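Lirnlow Home Forum > Playrooms and Storage > Sorting blocks by color: same color tray or not?
Page 1 of 2

khaemba_e
Posted 13 September 2018
Hello everybody. I have a question on sorting plastic blocks. We have three open trays, one black, one orange-yellow and one green, and the blocks are green, blue and red. The green tray is the one for the red blocks, and my sister-in-law says this is wrong and will confuse everybody. I say the tray is only a tray.
My second question is about the surface. The marble has so many reddish and brown veins that I worry the small red blocks will be hard to find on it. The green ones I find without trouble.

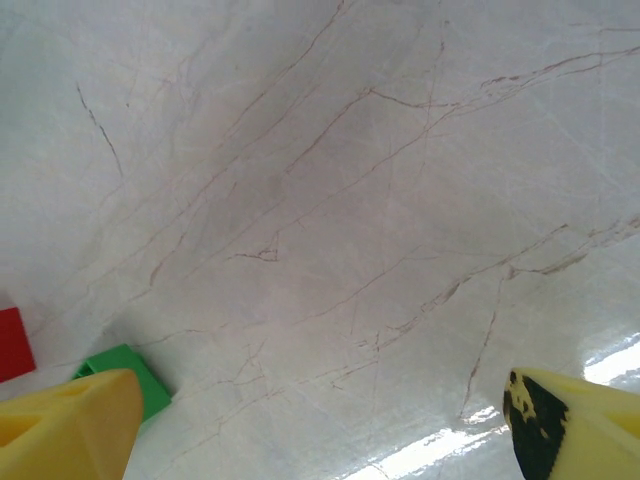
Green block on the marble.

Please tell me how you do it at your home. Thank you in advance.
Elibariki

Alico42
Your sister-in-law is right, sorry. If you own a green tray and green blocks, they go together. My children are small and they read the color before anything else. When I had blue blocks in a red tub, I was picking blue blocks out of the wrong tub every evening in August.

ondieki_mum
I do not agree with Alico. Children learn where a thing lives after a few days, the same as they learn which drawer has the spoons. Also he has no blue tray and no red tray, so two of the colors will be in a "wrong" tray whatever he does.
About the marble, it is very pretty, but I would be more afraid for the stone than for the blocks. Do you put a cloth under when they build?

khaemba_e
No cloth until now. I will think about it.
I add one more picture, with the trays at the back. Green blocks are in the black tray, blue ones in the orange-yellow tray, and the red ones belong in the green tray.
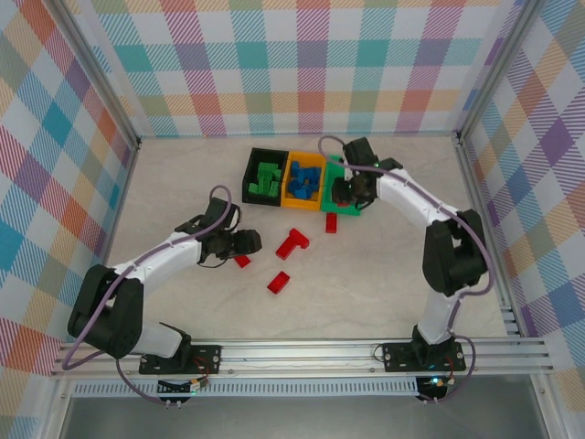 Three trays at the back, four red blocks still to put away.

Alico42
Thank you, now I understand better. The red on the light beige is very easy to see, so for the red blocks I would use this table and forget the marble. But my opinion on the trays is the same. Move the green blocks to the green tray and give the black one to the red. It is 2 minutes of work.

endbridge_attic
I like that the trays are open and stand side by side. We had boxes with lids from a market and the lids were always under the sofa.
One small thing - I would look at the shapes too. You have an L-shaped piece together with the rectangular ones. With us the L pieces have their own box. We have 344 blocks in the house (I counted for the insurance, do not laugh) and by color only, it took too long to find a corner piece.

ondieki_mum
344 is a different situation! For a small set like his I think color is enough. If you sort by shape and also by color you need so many trays that the table is full before you start to build.

endbridge_attic
Maybe yes. I did not say he must do both. I only say color is less useful when you build than when you tidy.

Alico42
That is a fair point. My son asks for "the long one", he never asks for "the blue one".

khaemba_e
Thank you all for the kind answers. I tried the change of Alico this evening, green to green and red to black. My sister-in-law is very satisfied. I am less satisfied, my hand still goes to the old tray. I will leave it like this for a while and write again.
For the marble I bought a plain gray cloth, 60 cm wide. It slides a little. Does somebody know what to put under it?

ondieki_mum
The thin rubber net that is sold for kitchen drawers. Cut it a bit smaller than the cloth and wash it before the first use.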